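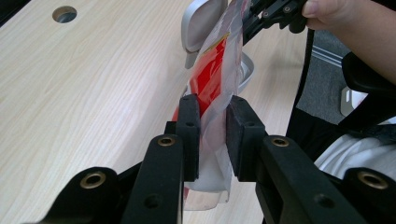 Bag handling with the hand-held grippers: a clear plastic bag with a red package or label inside, held between the two fingers.

Progress report to Jacobs, household and shop-floor chores
Prepared by Llinos Voyle, Otadley
May 7, 2022

This report covers work done in April under the Wutitz project. The question we were funded to answer is whether a machine can take over small chores that a person now does at a table or a packing bench. For most of the chores on our list the answer is still no, but bag handling has moved forward.

We recorded 484 demonstrations with people working the grippers by hand. After review we kept 304. Most of the rejected ones had a finger slipping off the film early in the recording, and we would like to keep those for a later study of failed grasps.

Thin plastic film is the hardest material we have tried. It folds over itself, it throws back light, and the package inside shifts when the bag is lifted. The trained arm was given 30 bags to pick up and set down in a tray. It finished most of them when the bag lay flat. When the film was bunched up it often closed on air or took two layers at once — a person feels this right away and corrects, and the arm does not.

Opening a bag is further off. It takes two grippers working together, one to steady and one to pull, and timing between them is poor. We do not expect a usable result this quarter.

The site visit to Sturano went ahead as planned. Staff there asked mostly about speed. At present the arm is much slower than a packer, and we told them so.

Spending is within budget. Replacement finger pads cost more than planned, and we moved money from travel to cover them.

Next steps are to collect more recordings with crumpled film, test 3 pad materials, and repeat the tray trial with the same bags. We also need a decision from Jacobs on whether folding laundry stays in scope — work on it has been paused until we hear back.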